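Lecture notebooks from Zinditz can now be read at Allberg
2019-07-19

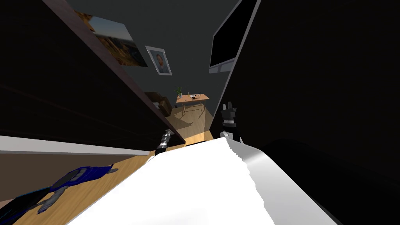 Computer rendering with a large white sheet-like object and a robot gripper behind it.

The mathematics library at Allberg has finished the first part of its work on the Sotelo collection, and the lecture notebooks are open to readers from this week. Members who attended the spring meeting will remember that Yeison Escobar spoke there about the collection, when most of it was still in the boxes in which it arrived. He has now written a short guide to it, and what follows is mainly taken from his guide and from a conversation I had with him by telephone.

The collection comes from the old technical school in Zinditz, where mathematics was taught for many years to future surveyors and engineers. It has 137 notebooks. The greater part are notes made by students during lectures, and a smaller part are the teachers' own preparations. The subjects are the ones we would expect for such a school: descriptive geometry, differential and integral calculus, mechanics, and a course with the title "Approximate Calculation", which was given in the last year of study and which interests Escobar the most.

In this course the students learned to solve equations by repeated approximation and to compute areas under curves which were known only from measurements. The method is always explained first with a drawing, then with a worked table, and the general formula comes at the end or is left out. Escobar thinks this order was chosen by one teacher and kept by those who came after him, for the tables in the later notebooks use the same numbers as the earlier ones. There is even an arithmetic mistake in the fourth line of one table which was copied from year to year. At some point a student corrected it in the margin, quite angrily, with three underlinings. The next notebook has the mistake again.

The name of the collection has caused some confusion, also in this newsletter. Sotelo is the name of the house in Zinditz where the notebooks were stored after the school moved, and it was never the name of a mathematician. I wrote it wrongly in the April issue and I thank the two readers who sent me a correction.

For the description of the notebooks the library followed the same rules that were used before for the Greletano papers. Each notebook has an entry with the subject, the name of the writer if it is known, the number of written pages and a sentence or two on the contents. Dates were the most difficult part. Only 45 of the notebooks carry a year on the cover or on the first page, and the others had to be placed by the handwriting, by the paper, or by the textbook that the teacher mentions. Where this was not possible the entry says "undated", and Escobar asks readers not to take the shelf order as an order in time.

He also asks for help with one question. In the notebooks on mechanics there is a sign, similar to a small letter h with a bar through the foot, which stands for a certain integral but is never defined. It does not appear in any printed book that he has consulted. If a member has seen it in lecture notes from another school, he would be very glad to hear of it, and a copy of the page would be even better than a description.

The second part of the work will be the loose papers – examination questions, lists of marks, and letters between the school and the publishers of its textbooks. There are around 40 folders of these. The letters will be done first. No date has been promised for the end.

Readers who wish to see the notebooks should write to the library one week before the visit and name the subject they are interested in. The calculus notebooks are in good condition and can be used freely. Several of those on descriptive geometry have folded plates which are weak at the folds, and these are given out only with permission. Photographs for private study are allowed without a flash. The guide is available at the desk, or by post on request.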